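Open house at the Elline rooms

I wanted to see how other people keep small things in order, so I took the bus to the open house of the Elline guest rooms. The ticket cost 2 and the visit was 20 minutes for each group. In the bedroom, the tidying was done on top of the bed, with a gold-colored tray for the toys. 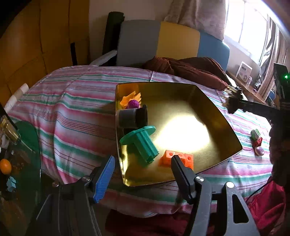

Saddale, January. The tray is shallow, and I like this very much, for a child can find the orange block or the purple ball without emptying everything. A few toys were still beside it on the striped sheet. At home I use deep boxes and I always regret it.

Plug-in things are more difficult for me. The white one with the green vented front has two thin prongs, and I would not put it together with toys. I would give it a small bag of its own. 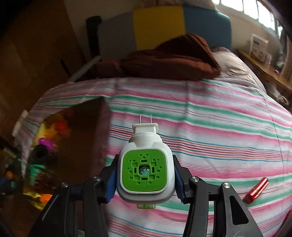 Qian wrote to me later that a bag is too much work, and a drawer near the socket is enough. Maybe it is so, but my drawers are full already.

The tea was in the hall downstairs. The bus back to Grekosov leaves from the other side of the road, please look at the sign before you wait.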